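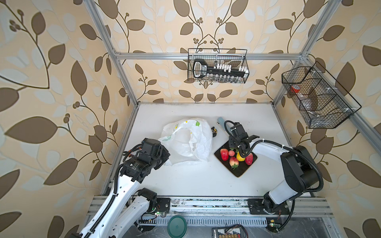 *Photo: Felico Travel Desk*

## Guest Rooms at Stinwood House to Reopen in March

Felico is pleased to inform members that Stinwood House, the former mill hotel on the Kilville waterfront, will reopen to overnight guests in March. Members may reserve rooms through the Felico desk ahead of general booking, subject to the terms given in the winter directory.

The property closed for renovation of its east wing and the river terrace. Work on the wing is complete. It contains 31 guest rooms on three floors, all of them with new bathrooms and soundproofed windows, and the old loading doors on the ground floor have been kept as the entrance to the breakfast room. The terrace will open later in the season.

Salian, the design studio responsible for the interiors, has worked with the hotel's owners before. For this project the studio was asked to retain the original brick and ceiling beams wherever the building code allowed. Almost 1000 square feet of flooring was lifted, repaired, and laid again in the lobby and library. Rooms on the river side are furnished with writing desks and reading chairs. Those facing the courtyard are smaller and are priced accordingly. 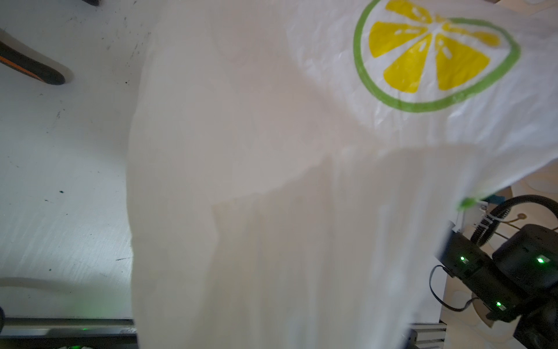 *T-shirt with a citrus-slice print.*

The member rate is $653 for a stay of three nights in a courtyard room and $729 for the same stay in a river room. Both rates include breakfast and parking but exclude local lodging tax. Single-night stays are not offered at the member rate. Pets are admitted to ground-floor rooms only, by prior arrangement.

Check-in begins at 3 p.m. Guests arriving by train should note that the hotel shuttle meets afternoon services only. Taxis are available outside Kilville station at other times.

Requests for accessible rooms should be made when booking, as two of the four are reached from the courtyard entrance. Cancellations received up to seven days before arrival will be refunded in full. Members holding vouchers issued before the closure may apply them to any stay through the end of October.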